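4. Setting up the block task in simulation

This section covers loading the tabletop scene, placing the two cameras, and replaying a recorded run through the Skullent planner. Finish section 3 first. The Coron runtime must be installed and the license check must pass before the scene will load.

4.1 Load the scene

1. Start the Coron runtime and wait for the status line to read READY.

2. Open the Scene menu and choose Tabletop, then Blocks. The first load compiles the shaders and takes longer than later ones.

3. Set the random seed to 211. The seed controls block placement, block color and the direction of the main light. If you leave the field blank, a new seed is drawn each time and your results will not match the stored logs.

4. Set Physics Steps to 2,000 and leave Substeps at the default.

5. Click Reset. The blocks drop a short distance and settle. Do not send any arm commands until the Settled flag turns on.

Note: Shadows are on by default. Leave them on if you plan to train or test the block detector. A detector tuned without shadows tends to split a long block in two where a shadow crosses it.

4.2 Check the side camera

1. In the Cameras panel, select Side and click Preview.

2. Confirm that the gripper and the blocks are both in view. Part of the arm may run out of the top of the preview. The planner takes joint positions from the controller, so the camera does not need to see every link.

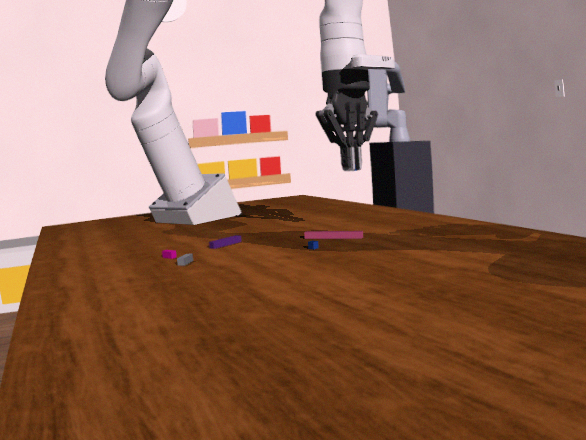
3. Open the Detector tab and set Minimum Area to 60 pixels. Blocks on the far part of the table look small from the side, and a higher value will drop them from the list.

4. Turn on Ignore Background. This masks everything past the table edges. Without it, the colored boxes on the wall shelves can be reported as blocks.

5. Click Save View. The settings are written to side.cfg in your project folder.

Caution: Do not move the side camera after saving. The transform is read once at startup. If you need a different angle, move the camera, save again and restart the runtime.

4.3 Check the overhead camera

The overhead view is used for block position and heading. The side view is used for height only. When the two disagree on position, the planner takes the overhead value.

1. Select Overhead and click Preview.

2. Turn on Draw Headings. A line appears along the long side of each detected block. Very short blocks may show a heading that flips between two values. You can ignore this for blocks that are close to square.

3. Look for blocks that the arm or its shadow partly covers. If a dark block in shade is missed, raise Shadow Gain one notch at a time. Going too high will make the wood grain show up as false detections.

4. Step through the run with the arrow keys and watch the detection list as the gripper comes down near the blocks. A block beside the hand should keep its ID from one step to the next.

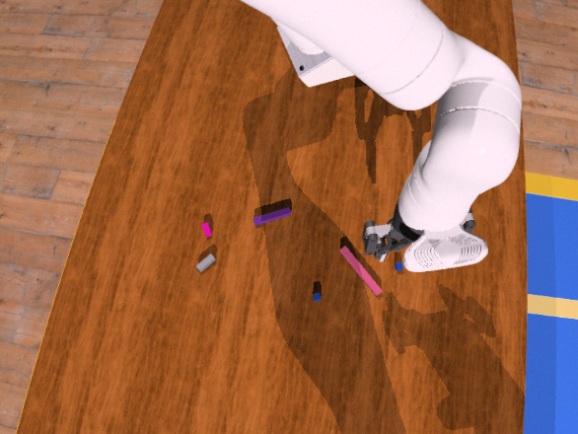 5. Click Save View.

4.4 Replay a recorded run

1. Choose File, then Open Log, and pick a log recorded with the same seed.

2. Set the end step to 2,555 if you want the full log, including the return to the home pose. The Physics Steps value from 4.1 is ignored during replay.

3. Press Play. Use the slider to pause on any step.

If the arm jumps at the start of replay, the log was saved with an older joint order. Run the Yilma converter on the file and open it again. Changes to the converter are tracked by Darcy Cosgrove; send her the log and your side.cfg if the jump remains.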